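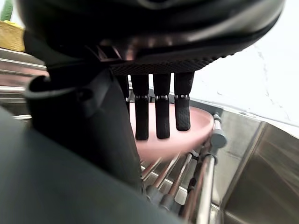
The pink plate, upright in its rack.

Against the full dishwasher

Peadar Mulcahy

I am told I run a half-empty dishwasher. Guilty. My sister-in-law Sinéad Ní Bhriain waits until hers can't take another teaspoon, and she has opinions on people who don't. Fine. Mine follow, quickly, before the kettle.

A full machine is a lovely idea. In practice it means two days of porridge going hard on bowls, no clean mugs, and then a big sulky unload that takes up the evening. So you leave it. So the sink fills. You know the rest.

My rule, such as it is. Plates in the rack, standing up, the minute they're rinsed. Never flat, never in a pile. A pile of plates is a pile of jobs. The rack lives in the sink, not on the counter, becuase the counter is for cooking on and I've only the one.
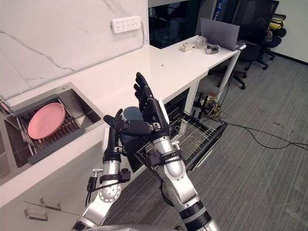
Mugs are the hard bit. Everyone has a mug they can't be parted from and it's always the one that's missing. I wash mine by hand half the time and don't feel bad about it. Our old Bilholm had a top rack that tipped every one of them over, so you'd open the door to a row of little ponds. Paid 552 for that thing. The Texier that replaced it was 867 and does the same on a bad day.

Sinéad says water. She says electric. All right, yes, I do pay for it, and if the bills go up again in September I may have to eat these words. But I grew up in a house where the washing-up was a row every single night and I'd pay a good bit more than that for a quiet kitchen.

Empty it first thing. Put the plates up. Leave the door open for a while after. Thats the whole system.

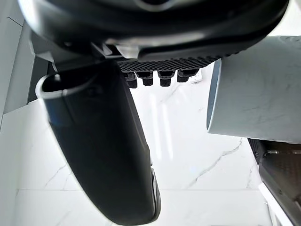

Grey-veined white, with a blue-grey rim.

Letters to the usual place. Keep them short, Sinéad.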